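Tulgate open day, December 2020

Got in late, missed Dayana Salinas's intro. Around 300 signed up she said, felt like less.

## Kitchen bench

Best stop of the day. One arm, one toy kitchen, teh pot on the cooktop and some small toy items to sort out. Gunther Rothe ran it, talked fast. Bench goes to Firkness in April. Asked about speed, he said ask again then. Gripper is a plain two-finger one, I expected somthing fancier.

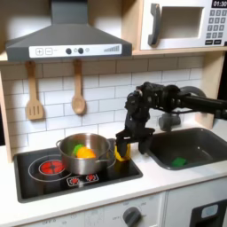 ## Upstairs

Vlček talk, 9 slides, good. Coffee gone by then. Want Přemysl Kollár's handout, email him.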